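Jistik: a small planner and replay tool for tabletop arms

Jistik is the software we use to plan, run and replay short pick-and-place motions on low-cost hobby arms. It grew out of a pile of scripts that Hema Mudaliar kept in her home folder, and it still has a little of that flavor, so please be patient with it (and with us). If you have an arm with hobby servos, a camera looking straight down at a table, and a free evening, you should be able to get it going.

Last edited 24 June 2023 by Gopinath Annamalai.

What's in the package

jistik-core holds the arm model, the joint limits and the planner. You give it a start pose and a goal pose and it hands back a list of waypoints, or a polite refusal if it can't find a path.

jistik-view takes the overhead picture and turns it into a flat map of the table. Vasanthi Mudaliar wrote nearly all of it, and she is the right person to ask when the map comes out tilted or stretched.

jistik-replay steps through a saved run with the planned path drawn over the camera view. You can pause it, go back, and leave notes on a waypoint. We spend more time in this one than we ever expected to!

Getting started

Unpack the release and run the setup script from the top folder. It asks for the serial port of your arm and writes a file called table.cfg, which you'll want to open and read through once before anything moves. The two settings people miss are park_height, which keeps the gripper clear of whatever is on the table between moves, and keepout, a list of areas the planner must never cross. Draw your keepout areas generously at first. You can always trim them later, once you trust the calibration.

Then run the calibration step. A cutting mat with a printed grid works very well, because the view module can look for line crossings and doesn't need a special target. Tape the mat down if your table is slippery. The routine collects 90 samples and prints an error figure at the end, and if that figure is above 3 millimeters we'd suggest fixing the lighting and going again before you blame the servos.

A word about lighting, while we're on it. Glare is the thing that trips up the view module more than anything else, both on bare tabletops and on shiny dishes. There is a glare_mask option that throws out washed-out pixels before the map is built. It's on by default, and it costs you a bit of coverage, so areas near a bright patch may come back marked as unknown. The planner treats unknown as blocked.
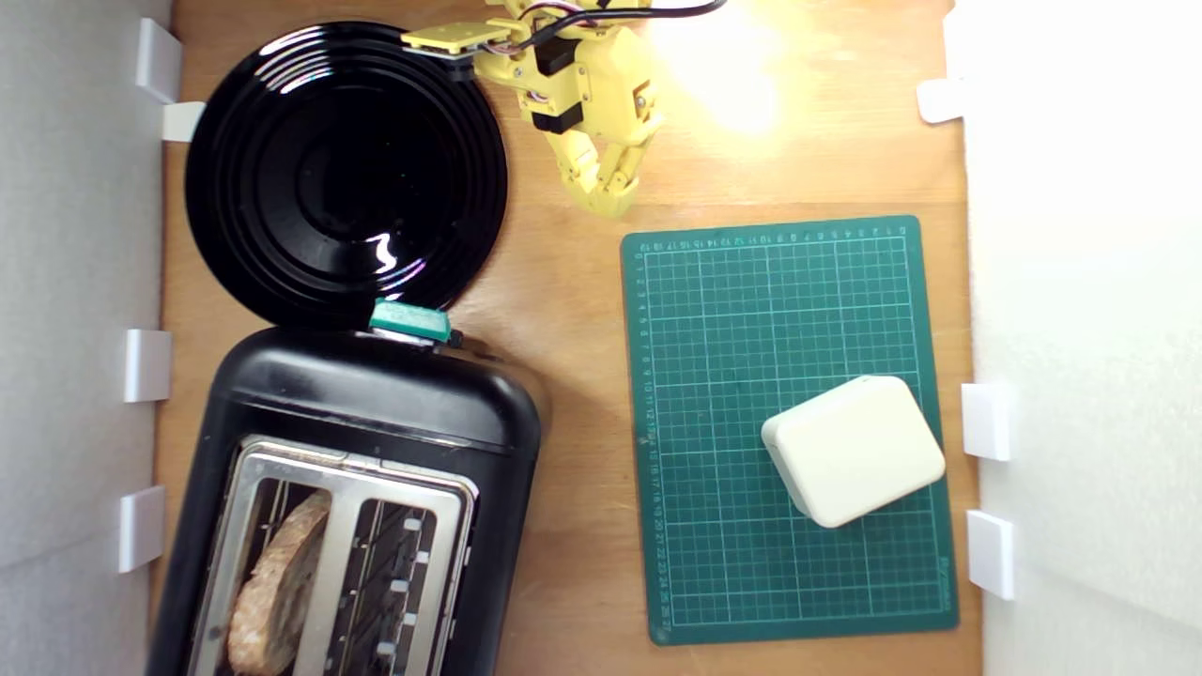
Does the arm need to know what an object is before it can plan around it?

The planner only works with shapes and heights, so an unlabeled blob on the map is handled the same way as a toaster or a plate. Labels matter only when you want to pick something up by name.

Heights are the weak spot in all this, I should say. One overhead camera can't tell a tall thing from a short one, so you enter heights by hand in objects.cfg, and anything missing from that file gets the default. Jaruwan Rattanakul is working on a stereo version and hopes to have it merged in November. Until then, please measure your appliances! If a tool has a lever or handle that sticks out, measure to the outermost point and add a bit.

Known problems

Saved runs longer than 600 seconds load slowly in the replay window. Splitting them with the cut command helps.

Path smoothing sometimes shaves a corner off a keepout area. Set smooth to 2 or lower if your areas sit close together.

The Salminen driver drops its connection when the laptop sleeps. Harish Rao has a patch, which you'll find in the contrib folder along with his notes on the Flalteck servo board.

Mirrored camera views will calibrate without complaint and then send the arm the wrong way. Check the direction of the numbers on your mat against the map preview before you run a plan.

Contributing

We love getting bug reports, and we love them even more with a saved run and your table.cfg attached. Small fixes to the wording of error messages are just as welcome as new planners. Send patches to the Anavwood list, and put "jistik" in the subject so that Hema's mail filter finds them.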